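Punar office block goes dark early this winter

21/12/2018

I finally got the word on the lights at the Punar building, and yes, it's happening! Starting tonight, the overhead lights on all 12 floors go off at 7 p.m. unless somebody on that floor asks for them. Stiltora, the company that runs the place, says it will stay that way until April. 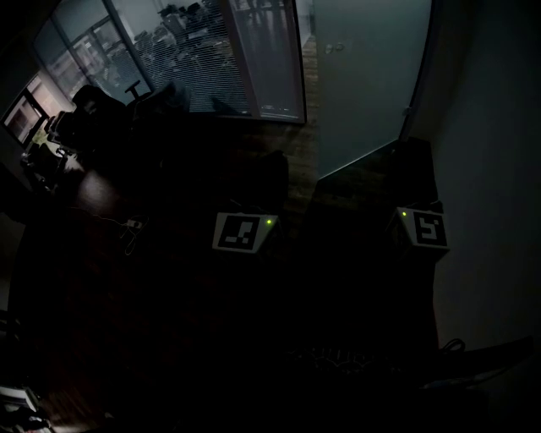 Tenants got a letter about it last week, and I've been pestering people on the stairs ever since (sorry, everyone). Most seem fine with it. A couple of the folks at Gernska, up on floor 2, told me they already work with the lights down, and I get it. With blinds over a glass partition and a window looking out at the buildings outside, you can get by on what comes through the glass for a good while, even when the floor is all shadow.

The late crowd is less thrilled. Fashola has 19 people on the evening phones, and they want their lights left alone, thank you very much. Stiltora says they can sign up at the front desk, and 85 desk lamps are being handed out to anyone who wants one. I've put my name down for one too!

The stairs and elevators stay lit all night.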